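Chapter 9
Comparing Grippers on the Bench

By the time you reach this chapter you have mounted a gripper, wired it, and run it through its full travel at least once. You know how far the fingers open and how hard they close. Those numbers come from the data sheet or from your own measurements in Chapter 8, and they are the same for every part you will ever pick up. What the data sheet leaves out is how the gripper behaves with your parts, on your table, under your camera.

This chapter is about finding that out. It covers how to set up a side-by-side trial of two or more grippers, how many grasps to run, what to write down, and how to read the results when they disagree with what you expected.

The examples come from a trial run at the Josivthorpe training shop, where Man-sik Maeng and his students had to choose between two parallel-finger designs for a sorting cell. The first, called the Jin, has short fingers and a stiff pad. The second, the Gruria, has longer fingers and a softer pad. On paper the Gruria looked better. It opened wider and cost less to repair. The students ran 1000 grasps with each, using 20 different parts, and the Jin dropped fewer of them. Most of the Gruria's misses came from only 2 parts, both thin and flat, which changed how the group read the totals. We return to those parts in Section 9.4.

Before you start

A fair comparison changes one thing at a time. If you swap the gripper and move the camera on the same afternoon, you cannot say which change made the difference. Fix the following before the first grasp and leave them alone until the last:

The table surface and its height
The lighting
The camera position and exposure
The starting pose of the tool
The order in which parts are presented

Write the settings on the first page of your log. Students often skip this step and then spend a morning in March trying to remember where the lamp stood in January.

Hand-held trials first

You do not need an arm to begin. A gripper on a hand-held tool lets you try an approach angle in seconds and see how the pads meet the part. The Zondulby workbook, which many classes use with this text, has students do a full set of hand-held grasps before any program is written. Hand-held results are not a substitute for arm results, and Section 9.3 explains how far they can be trusted.

Start every set with the fingers open and nothing between them. Check that the tips are level, then record a short clip of the open gripper over the bare table. You will use it later as the reference for pad wear. 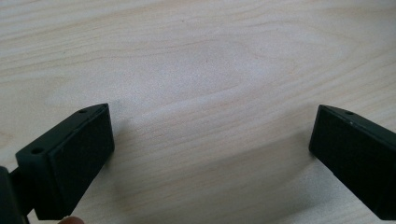
Pad wear is slow and easy to miss. Compare a new reference clip with the first one at the end of each set, and note any change in the log before you fit the next gripper.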